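Bowl, spoon and chopsticks - your questions answered

I put this page together after the noodle bowl post back in February, when the comments filled up with people asking about the table instead of the recipe! I've grouped the ones that come up most. I'm a home cook with a small flat and strong feelings about soup, so take all of it in that spirit. Last updated 3 October 2020.

What do I need to set a place for noodles?

Less than you'd think. A bowl, a spoon, a pair of chopsticks and something round and flat to stand the bowl on. That's my whole weeknight setting and it's what I put out for friends too. I used to add a side plate and a napkin folded into something silly, and all that happened was the side plates came back to the kitchen clean and still had to go through the wash.

If you're having dumplings as well then yes, add a little dish for dipping. Otherwise leave the space. People want somewhere to put their elbows.

Does the spoon go in the bowl or next to it?

I get asked this more than anything else on the page. If I were laying a formal table I'd put it on a rest to the right. At home it goes straight in the bowl with the handle pointing out to the right, and I carry the whole lot to the table like that. It's one fewer thing to lay, and the spoon is there when you want the broth.
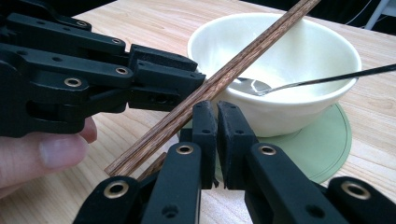
Wooden chopsticks with a nice streaky grain, and the spoon already in.

One thing to watch: a long-handled spoon in a shallow bowl can tip itself out, usually when somebody leans across for the chilli oil. Slide the bowl of the spoon well down to the bottom and it'll stay put. If it still see-saws then the spoon is too heavy for that bowl, and you want a shorter one.

Why do you always use something green under the bowl?

Because I like green! I did try a charcoal set from Mkhize (the hardware shop near me, which has a surprisingly good kitchen aisle at the back) and every grain of rice showed up on it. A soft green under a pale bowl looks fresh to me even when supper is leftovers.

More practically, I wouldn't go without something underneath. Hot broth goes into the bowl, the base heats up, and I've already got one pale ring on my old sideboard that no amount of polish will shift. Pick one that's wider than the foot of the bowl by a good margin so you've got a bit of room for drips.

Round or rectangular mats?

Round, for one bowl. A rectangle makes sense when you've got a knife and fork either side and a glass at the corner, but with noodles everything happens in the middle. Round ones also suit a small table, and they look fine a bit off to one side, which is how mine generally end up.

Can I rest my chopsticks across the bowl?

This is the one that gets people writing in. The manners answer, as I was taught it, is that you don't leave them lying across the bowl if there's a rest to use, and in some homes it can be read as a sign that you've finished. If you're a guest somewhere, look at what everyone else is doing and copy them.

In my own kitchen, with nobody to offend? I do it all the time. What I won't do is stand them upright in rice, which has to do with funerals and can upset people, so please don't do that one anywhere.

If you want a rest and don't own any, fold the paper sleeve that takeaway chopsticks come in. Fold it in half lengthways, then in half again, then tie a loose knot in it. Done.

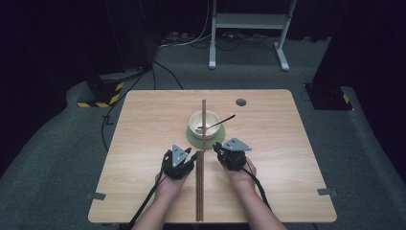 Pale tabletop, green mat, one bowl, and a bundle of spare sticks laid out lengthwise.

Where do you keep the spares?

I keep them in a bundle, all running the same way, in the long drawer with the rolling pin. For a crowd I bring the whole bundle to the table and lay it down flat, and everybody helps themselves to two. It's quick and it feels friendly - and it spares me walking round the table dealing them out like cards.

They will go astray. I started with a full set of matching ones from Fornance and I'm now at the stage where a good number have turned into plant supports. Which reminds me, do pair them up before you sit down if yours are a mixed lot. Eating with one long and one short is miserable.

Which chopsticks are best for beginners?

Plain wooden ones, every time. Metal ones are slippery and lacquered ones are worse, and a noodle will slide off either just as you get it to your mouth. Bare wood grips. Look for ones with squared-off upper ends too, as they don't roll off the table.

For small children I'd start with a short pair and something chunky to pick up. Bits of carrot are good. Peas are cruel.

How do I look after wooden ones?

Wash them by hand in warm soapy water, soon after eating, and don't leave them to soak. Dry them with a tea towel and then let them lie out on the worktop for a while before they go back in the drawer. I've put mine through the dishwasher in a lazy mood and they came out furry. You can rub them down with very fine sandpaper and a drop of food-safe oil and rescue them once or twice, but after that I'd let them go.

If they smell musty, or you see dark specks that don't wash off, bin them. Or, as I say, plant supports.

How big should a noodle bowl be?

Bigger than a cereal bowl, and bigger than most of the ones sold as soup bowls. I measured mine with a jug, filling each right up to the rim (yes, this was a rainy afternoon). My everyday bowl holds 718 ml, which is right for one person with a normal appetite. The large Nidar one holds 932 ml and that's the one I reach for if there's an egg and greens going on top. I also have a whopper at 994 ml, but it's really a salad bowl and it lives on top of the fridge.

Shape matters too. A rim that opens out gently is easier to drink from and cooler to hold than straight sides.

White, cream or patterned?

Whatever you enjoy looking at. I lean towards plain and pale because broth looks lovely against it and I can see whether I've rinsed it properly. Patterned bowls are gorgeous in a stack but I find the toppings get lost. A friend of mine has nothing but patterned ones and won't hear a word of this.

Do I need a special soup spoon?

No. The deep flat-bottomed sort are great for catching a bit of everything in one go, and I'd love to own more than the 3 I've got left. But a normal metal spoon does the job and doesn't chip. Mine are all from different sets.

How do you stop the table getting splashed?

I don't, much! Lift the noodles high, let them drip, then lower them back on to the spoon before you eat. That helps a fair bit. Don't wear a white shirt. Wipe the table with a damp cloth straight afterwards, going with the grain if it's wood, and dry it as you go so the water doesn't sit there.

Soy sauce dries sticky, so check the edge of the table nearest you. I always miss that bit and find it with my sleeve the next morning.

Can I set the table ahead of time?

You can put out the mats and chopsticks whenever you like. I'd hold the bowls back, though, and warm them with hot water from the kettle just before you serve. Cold china takes the heat out of the broth in no time, and it's such a shame when you've spent the afternoon on it. Tip the water out, give the inside a quick wipe, noodles in, broth over, spoon in, and take it straight through.

My question isn't here. Can I ask it?

Please do, there's a comment box on every recipe and I read them all, even if it takes me a week. Questions about broth belong on the broth page, where there's already a very long argument going about ginger.

You might also like
Broth from the bottom of the fridge
Getting sauce stains out of a wooden table
Soft eggs without the worry
Small tables, big suppers
The Nidar bowls, two years on
What I keep in the long drawer

Contact | About Illulard | Copyright Illulard 2020 | Back to top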